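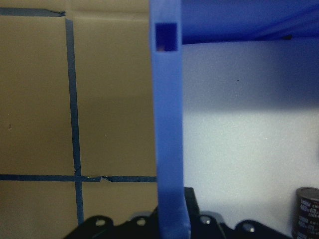

Blue tape on cardboard, September 2025

Up too early again. Coffee, half a bagel, straight to the bench. Wanted the whole top covered and marked off before lunch and for once it got done, more or less. Opened out the big boxes from the Plekero order, the ones I've been tripping over since March. Good thick cardboard. Laid it brown side up, trimmed the corners with the bad knife becuase the good knife is who knows where.

Then tape. Dark blue, what was left in the drawer. Hand torn, no patience for scissors. Ends are raggedy, one strip split a little past the crossing and I just left it. Creased one too. Fine. It's a work table. Spent way too long squinting at whether the long one leans. It leans. Moving on.

Ran out to Clelthorpe for more tape. They only had the 2 inch in green and I didn't want green, stood there like a dope for ten minutes, bought a pack of labels so the drive wasn't a total waste. Rain on the way back. Wipers are shot, put that on the list. Also call Bermúdez re: the invoice, they charged me 100 and the quote said 80. Did NOT call. Tomorrow.

Lunch standing up. Leftover rice, hot sauce, an apple that was mostly bruise. 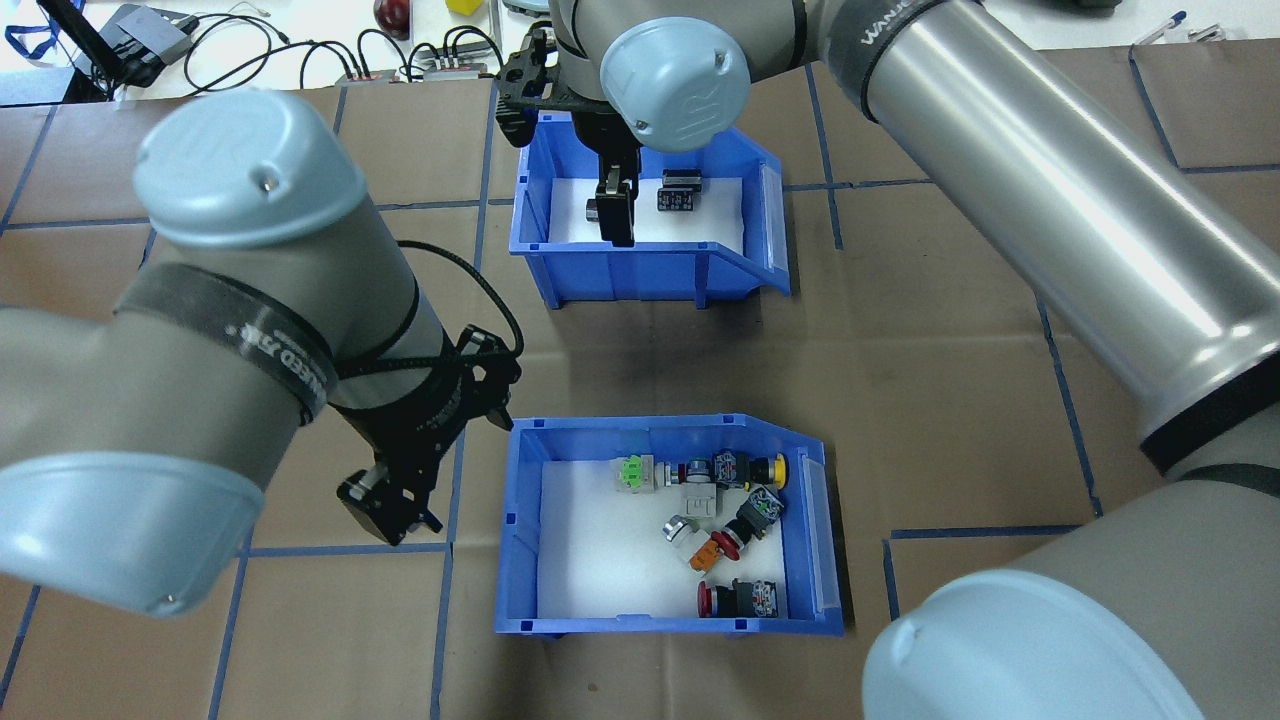 Bins all afternoon. Been going back and forth for weeks over what gets to live on the table and what goes back on the shelf, and I still don't love my answer. Two out for now, both blue, one up top and one nearer the front with a bare stretch of cardboard between them. Both have the open sloped front and the white foam in them, so either will do for anything scratchable. The tape squares help more than I figured. Slide a bin off and you can put it back on the same spot without thinking. Should've done this a year ago instead of the old pencil lines, which rubbed off in a week.

Labels: did 5, messed up one, quit. My handwriting is getting worse. Maybe print them.

Knee sore from kneeling on the floor with the cardboard. Folded towel next time. Shoved the scraps in the hall, need to go out before recycling or I'll be stepping over them til spring.

Started the Lovedum catalog in bed, got as far as the drawer dividers. Want all of it, can't afford any of it. Eyes closing. Did I lock the back door. Going down to check.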